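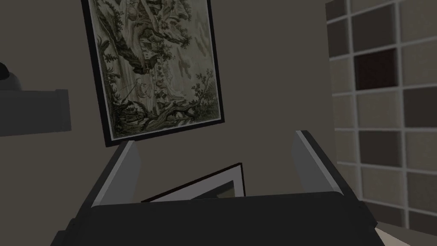
Simulated view from behind the gripper, with the small framed picture between the fingers.

Clevport Shared Workshop - Arm Build Group
Minutes, June meeting

Chair: Brynhildur Bech
Start: 7:15 pm

1. Last minutes
Accepted with one fix. The wrist plate is aluminum, as ordered, and was listed as steel.

2. Simulation
The room model now loads with the cube shelving, the wall shelf and the large tree artwork in place. Brynhildur asked if the artwork was needed. Agreed to keep it, as the plain wall gives the tracker very little to work with. The gripper body hides the lower part of small objects from this viewpoint. Two options were discussed: move the viewpoint up, or add a second one off to the side. Agreed to try moving it up first - less work and easy to undo.

3. Gripper
Finger pads for the real gripper are printed but not glued. The left servo still buzzes at full close. Bench test to be repeated with the current limit set lower before anyone orders a replacement.

4. Controller
The Momow board drops its connection after 8 minutes under load. The cable has been swapped with no change. Next step is a separate power supply.

5. Money
Balance is $487. Approved $55 for bearings and a roll of filament. The quote from Zotorville for a new base was put off until the bench test is done.

6. Other business
Clamps borrowed from the wood area are to go back on their rack the same night.

Actions
Brynhildur - raise the viewpoint in the simulation, place the bearing order
Build group - glue pads, repeat servo test
Open - find a spare power supply for the Momow board

Closed 8:40 pm.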